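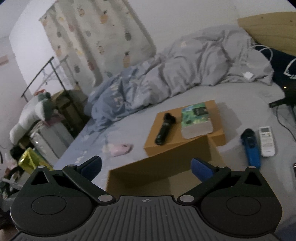

1/ Imstead Student Association: what the by-law changes mean for the spring council by-election

Notes from reading the amended Schedule C against the old one. Posting in pieces as I get through it. Section numbers are from the consolidated copy, the one with the green cover sheet.

2/ Background. Council voted in July to amend the election by-laws. The amendments were published on 30th August and took effect on publication. Nominations for the by-election run under the new text, including any form already lodged with the returning officer.

3/ Quorum first. The old rule for a general meeting was a flat number. The new one ties it to enrolment at census date. For the Rendbridge campus that gives 436. The last general meeting there did not get close, so any motion needing a general meeting is stalled until someone changes the figure or fills a hall.

4/ The by-election itself does not need quorum. It needs a valid poll, defined in s 14 as 1201 ballots across both campuses. Below that the returning officer reports to council and council may declare the result anyway by simple majority. "May" is the word used. There is no test for when it should.

5/ I asked the returning officer, Weronika Szczepańska, whether spoiled ballots count toward the 1201. Her answer by email: yes, a ballot is counted when it is submitted, valid or not. A blank online ballot is therefore a ballot. That matches s 2 (definitions) but contradicts the candidate handbook, page 8. The handbook is to be corrected.

6/ Seats. There are 2 vacancies, both general representative. They are filled in a single count by proportional preferential voting, so the quota is a third of formal votes plus one. Several people have told me it's half. Half applies when one seat is being filled.

7/ Nominators. Each candidate now needs 8, up from five. They must be enrolled when the form is lodged. The old text said "when the form is signed", which caused the dispute last year over students who had withdrawn in between.

8/ A nominator can sign for more than one candidate. The draft circulated before the July meeting prohibited this and the prohibition was struck out on the floor – moved by Aušra Paulauskas, carried on a show of hands. If you have the draft saved, delete it. People are still quoting it.

9/ Spending. The cap is unchanged, but in-kind support now has to be declared at market value. Printing done free by a club counts. A borrowed marquee counts. Your own labour and your friends' labour do not.

10/ Tickets. Candidates may run as a group and share a colour and a slogan. They may not pool their caps. Each item of shared material is split evenly across the group in the returns, regardless of whose face is biggest on it.

11/ Polling. Online for four days, plus one in-person booth in the foyer of the Biswas Building. The exclusion zone is measured from the booth table and no longer from the building entrance. In practice campaigners will be allowed on the front steps, which they weren't before.

12/ Complaints go to the returning officer in writing within two working days of the conduct. Appeals go to a tribunal of three. Two of those positions are currently empty. The by-law says the tribunal "shall" be constituted before nominations close and doesn't say what follows if it isn't.

13/ Correction to post 6: the quota is formal votes divided by three, rounded down, plus one. I left out the rounding. It can matter in a tight count.

14/ Someone asked about the Celodwood residents' seat. Separate election, separate schedule, not affected by any of this. Residents still vote in the general count as well.

15/ Still unread: Schedule D (recounts) and the transitional provisions. Will add to this thread once I've been through them. If you think I've misread a clause, send me the section number.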